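The Block Comes Back, and It Wants 170 Dollars

Plain colored blocks are being sold to parents as the cure for everything a screen has done. Elmarie Lekota spent a month on the floor with them and came away with doubts.

The set from Plilodum arrives in a box big enough for a pair of winter boots. It holds 39 blocks, a cotton bag and a booklet. It costs $170, and the booklet is longer than the instructions for my dishwasher. There is a page on "quiet color." There is a page on how to sit.

I have nothing against blocks. I had a shoebox of them as a child, with mismatched edges and tooth marks, and I spent whole afternoons putting them on top of each other until they fell down. What I don't remember is anyone telling my mother they would improve my focus, my math and my sleep. She'd have asked for the money back on the sleep alone.

Yet that is more or less the pitch now. Plilodum talks about "attention you can hold." Brulus, which sells a cheaper set of 24 shades nobody in my house could tell apart, promises "calmer mornings." Montes goes furthest. Its leaflet says a child who plays with three blocks a day will learn to plan ahead, and it offers a chart on which to record the planning.

I asked Montes where the claim came from. I got back a friendly note and a second copy of the leaflet.

The three-block idea interested me more than the rest, and it is free, so I started there. You put out three pieces in different colors on a bare, pale surface and leave the others in the bag. The theory is that a big pile invites a mess and a small handful invites a decision. My nephew, who is four, made his decision in under a minute and went to look for the bag.

We tried again after lunch. This time he stood one block on its end and laid another flat on top, then took it off and studied the bottom of it. He did this for long enough that I finished my coffee while it was still hot. I'd like to report that he was calmer afterward. He was four afterward, same as before.

Red, green and blue are the usual choice for this sort of thing, and they do look good on white. A tall red piece standing up has a kind of authority that a cube doesn't. It also falls over more, and at my house the falling was the popular part.
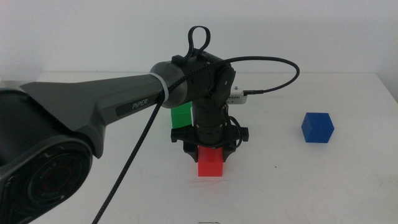

Doina Stan thinks I'm being unfair. The number never mattered, she told me over the phone, and neither did the price; what matters is that a block does nothing until you pick it up. She has used the same wooden set for years and has lost so many pieces that it has become a three-block set by accident. When I asked whether it had made her children better planners, she laughed for quite a while and then said one of them couldn't plan a sandwich.

I find that more persuasive than the chart. It's also bad for business, as it suggests the blocks you already own will do fine.

Kastriot Vlachou, who runs a small toy shop called Prundow, has a shelf of the expensive sets by the door and a bin of loose ones by the register. The bin outsells the shelf. People pick up the boxed set, he said, turn it over, read the back, and then buy a red one and a blue one for the ride home. He'd rather they bought the box — his rent would too — but he keeps the bin filled.

In February he ordered 300 loose pieces and sold out before the end of the month. The boxed sets from that same order are still there, with a little sun damage on the top row.

As for the $170 set, the finish is lovely and the edges are exact. Two blocks pressed together leave no gap I could find. The cotton bag is too small for what goes in it, and by the second week mine had split along the seam. The booklet has a page about the bag as well. It recommends patience.

I moved everything to a shoebox. My nephew prefers the shoebox, mainly for the lid, which he has been using as a ramp.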